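Ellusa Brings Its Refill Program for Small Tins to Rinitz

RINITZ, Sunday, June 5, 2022 – Ellusa, the maker of hand balms and salves, opens today its first refill counter in Rinitz, inside the Llorente pharmacy. Customers can bring back an empty tin of any age and have it filled again for a lower price.
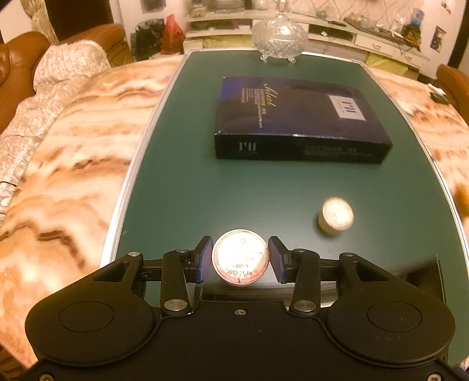
The program was tested for three months in the company's own shop. In this period 1,026 customers took part and 2,872 refills were sold.

"Many people told us they keep the tins in a drawer and feel bad to throw them away," said Noeline Kerslake, managing director of Ellusa. "Now they have a good reason to bring them." 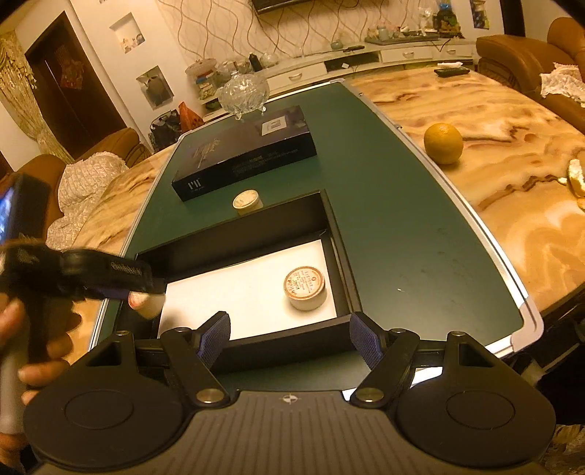
A short round container on the white panel of an open black box.

The counter offers the full Zestonum line, including the unscented balm. Each tin is washed and checked before filling, and a tin with a damaged lid is exchanged free of charge. 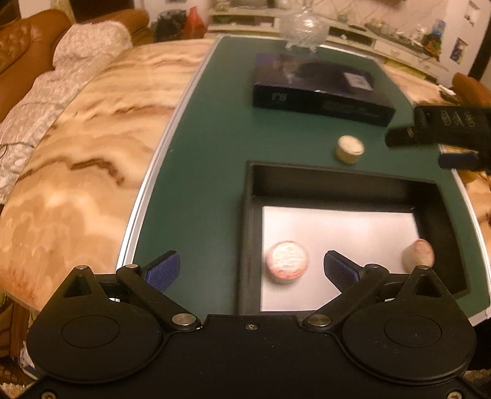
The tray with its white sheet.

Bijan Ebrahimi, head of retail, expects that a second counter will open in October. Pharmacies which are interested to host one may write to the Ellusa retail office.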